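Recovering an arm after a protective stop over the toaster oven

Applies to: kitchen bench cell, single arm, two-finger gripper
Maintained by: Imogen Kershaw

In February the arm on the kitchen bench stopped with fault 1188 while reaching for a bowl beside the toaster oven. The forearm had come down on the top of the oven during the approach. The operator cleared the fault and pressed resume, the arm carried on along the same path, and it stopped again with more force than the first time. The oven was pushed out of position and one finger pad had to be replaced.

The procedure below covers recovery from that fault and the changes needed before the task is run again. It assumes you have been signed off for hand guiding. If you have not, press the emergency stop and fetch someone who has.

Before you start

Do not press resume. Resume sends the arm back to the interrupted move, and the obstacle is still in its way.

Do not reach between the arm and the oven. A stopped arm can still be pressing against something, and it may shift when the brakes release.

Step 1. Press the emergency stop on the pendant. Check that the status light has changed to red.

Step 2. Save the log. In Skirura, open Faults, select the latest entry and choose Export. The buffer holds 15 minutes and is overwritten after that, so export before moving anything.

Step 3. Look at the arm from the side, with your eyes level with the top of the oven. Note which part is touching and which direction is clear. Over the oven, the clear direction is nearly always straight up.

Step 4. Release the emergency stop and select hand guiding. Set the speed limit to 50 mm/s. Hold the forearm with one hand before you press the enable switch with the other.

Step 5. Lift the arm vertically until the gripper is well above the oven, then draw it back towards the base. Do not turn the wrist until the fingers are clear.

Step 6. Release the enable switch and inspect the finger pads. Replace any pad that is split or has come away from its backing. Spares are in the Dobson drawer unit.

Step 7. Put the oven back on its marks and run the homing routine.

Correcting the approach

The planner had the oven in its model at the wrong height. The model had been copied from a lower unit and the figure was never changed. Measure the oven, enter the height under Fixed Objects, and set the clearance margin to 2 cm.

Next, check the approach to any small item close to the oven. If the path still crosses the top, move the item towards the middle of the table or add a waypoint in front of the oven door.

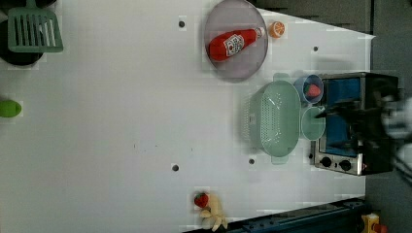 Gripper over the toaster oven, with the fingers extending towards the green bowl.

Run the new path three times at reduced speed with the bowl in place. Keep a hand on the emergency stop throughout. If the arm stops again at the same point, leave it stopped and export the log as in step 2.

Send the exported log to Denise Clegg with the task name and the oven height you entered. She will return the cell to normal speed once the log has been checked.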